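Davina Rutherford
21st November

I said I'd write up what I think of the Trurkosari data push, so here goes. Short version: I'm less impressed than the people who invited me. Long version follows, in pieces.

The pitch you hear everywhere is that a humanoid learns household chores the way a kid does. Show it enough times and it picks it up. So somebody teleoperates the thing through a chore, you save every joint angle and every camera view, and a policy gets trained on the pile.

The chore I spent the most time on was shoes. Gray slides on a wooden shelf, two pairs. Sounds trivial. A four-year-old can do shoes (badly, but without a staff of 5). 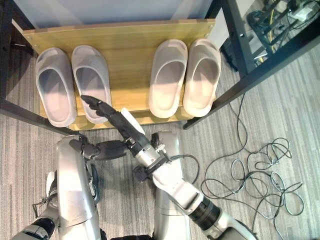 Back to the pile. The number everyone quotes is 900. That's the target for one chore: 900 demonstrations, after which the policy is supposed to "generalize." I asked where 900 came from. Archie MacLeish, who runs the collection, said it was what fit in the budget. Points for candor. It's still a budget number dressed up as a science number.

They had 341 accepted when I got the spreadsheet. Accepted is the word to watch. An episode gets thrown out if the operator fumbles, pauses too long, or drops a shoe and has to start over.

Think about what that does. You're building a set of examples where things go right, and then you put the result in a home where things go wrong. When the policy nudges a sandal sideways, it has hardly ever seen a sandal nudged sideways. So it carries on as if the sandal were where it ought to be.

None of this is news. People have known for years that you want recoveries in the data. Everyone nods at that in meetings. Then somebody writes an acceptance rule that deletes the recoveries, and it stays in place for months.

Gillespie Mackay objected to this when I posted a shorter version last night. His point: messy episodes teach messy habits. Leave the fumbles in and the policy learns to fumble. Fair. But you can cut the fumble and keep the save. It takes a person to go through and mark where one stops and the other starts, and that person costs money, which brings us back to the budget number.

Second complaint: operators. There are 6 of them, and I could tell two of them apart from the joint traces alone. One comes in low and slow. The other swings wide and corrects at the last moment. Neither is wrong.

Average those two together and you can get a path that no sane person would take. There are model types that cope with this better than others, and Issa (their in-house training code) uses one of the better ones. I'll give them that. I'd still like to see results split by operator, and I've now asked for that twice.

Third: the cameras. One view from the head, close views from the wrists. Wrist views are popular because they show the fingers right where the contact happens, and on a good day they do. I went through a lot of wrist footage and plenty of it is blur with a finger in it.
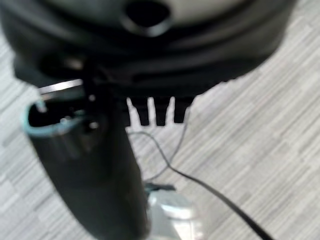 Can't the model just learn to ignore the bad frames?
Sometimes it can, if there are enough good ones and the bad ones look bad in a consistent way. What worries me more is that it learns to use something in them that you never meant it to use. A wire on the floor that happens to sit the same way all through a session is a lovely clue to what comes next, right up until somebody moves the wire.

That's the boring failure, and I've seen it more often than the exciting ones. Scores look great on held-out episodes. Then you check, and the held-out episodes were recorded in the same session, same carpet, same mess off to the side. You've tested whether it remembers the room.

Paora Henare tried something cheap on an older project called Wuko that I wish more teams would copy. Between sessions he moved everything that wasn't part of the job. Cords, boxes, the chair, the lights. Scores on the held-out set dropped, which made for an awkward meeting. Scores in a room the model had never seen went up.

I suggested the same for Trurkosari. The answer was that it would slow down collection. Yes. It would.

Fourth, and then I'll stop numbering. Labels. Every episode carries a line of text saying what was done. "Tidy the shoes." What counts as tidy? Toes in? Heels in? Pairs touching? I asked three operators and got three answers, all of them reasonable and all recorded under the same sentence.

A person would ask. The model can't, so it picks something in between and you get shoes that are sort of tidy from any angle - and then a reviewer has to decide if that's a success. The reviewer has their own idea of tidy, of course.

Thérèse Lavoie writes the label guide over there and she's good. Hers now has a page for each chore, with the end state spelled out in words anyone could follow. It went out after most of the accepted episodes were already recorded. Nobody has gone back to relabel the old ones, and I don't see a line in the plan for doing it.

A few of you have asked if I think the whole approach is a waste. I don't. I've watched learned policies do things with cloth and cables that I'd never have managed to program by hand. My trouble is with the count. "We have 900 demos" tells me how long people were in the room. It doesn't tell me how many different situations got covered.

If you want a number I'd take seriously, give me the number of distinct starting layouts, and how many episodes include a mistake and a recovery. I asked for both. The first wasn't tracked. The second was zero, by rule.

And since someone from Flakeck is bound to turn up in my replies: your demo reel has the same problem. Same table, same mug, same corner of the same table. Show me the mug on its side.

Archie did say he'd raise the acceptance rule with his team before the next round in December. I'll post again if it changes. If it doesn't, I'll probably post anyway.

Replies are open. Please don't send me the backflip video.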